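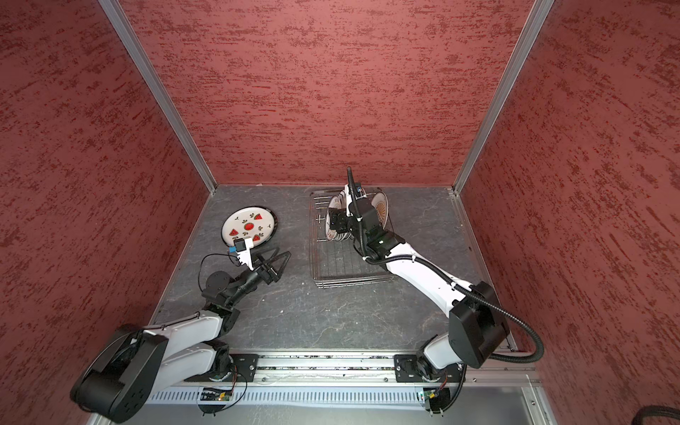
I am repainting the small utility room in our flat in Prernville and I need advice about a colour wash. The previous owner left the walls in plain cream, and I would like something warmer. The effect I want is a mottled dark red on the back wall and both side walls, with streaks of deeper red and some lighter pinkish patches, together with a dark grey floor that has a faint white veining. I have bought one tin of Sandhu wall glaze and a natural sponge. My test board became flat and brown after the second coat. Is it the glaze, the base colour or my hand? The room is without a window, so I also worry that it will feel like a cave.
prernville_flat5

Your base is probably the problem. Cream is yellow, and a red glaze over yellow goes to brown very quickly. Put a pale pink emulsion first and leave it overnight. Then mix the glaze thinner than the tin says and work in patches of 30 cm, so that the edges stay wet. I dab with the sponge, turn it in my hand, and dab again - never wipe. For the deeper streaks use a dry brush after 32 minutes or so by the kitchen clock, when the glaze is sticky. I did my hallway with Tidari glaze in August and it dried too fast, so do it in the evening if you can.
Keep one wall plain if you are afraid of the dark. It is easier to add than to take away.
plasterdust

just use wallpaper, Plorkonum has a red one and you are finished in one afternoon
rollerman32

Thank you both. I made a new board with the pink base and it is already much better. Wallpaper is not possible for me, the walls are too uneven near the pipes. One more thing, does the glaze need a varnish on top, or can I wash it as it is?
prernville_flat5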